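Kotano Gym Wipe-Down Notes

Last updated 2024-07-30

Contents

checklist.txt – the order for wiping down the cardio room
supplies.csv – towels, spray and where they are kept
machines.csv – one row per machine, with cleaning notes
log/ – monthly sheets, starting in February

What it covers

The cardio room at the Aravena building, 17 machines in all. Free weights and mats have their own list and are not included. Times in the log are in minutes and were written down by whoever did the cleaning, so expect gaps.

How to use it

Print checklist.txt and start at the window side. Allow 20 minutes for the full room. Spray the towel, never the console. Fold the towel before you start and turn it to a clean side after 3 machines.

Treadmills

Handlebars come first, then the uprights, then the console.

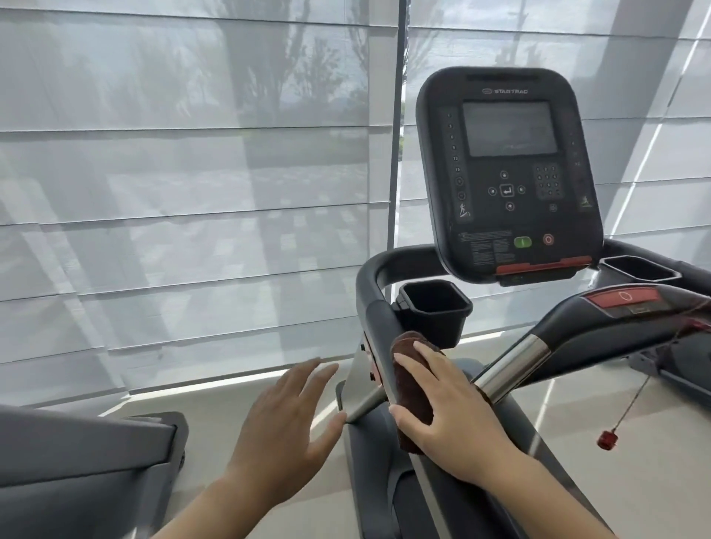
Keypads and the start and stop buttons get a light pass with a barely damp corner. Leave the belt for the weekly clean – it has its own row in machines.csv.

Known problems

Rows from the old Nuron sheet use a different machine order.
The "towel" column is blank for 5 rows.
Cudano spray is still listed in supplies.csv but is no longer ordered.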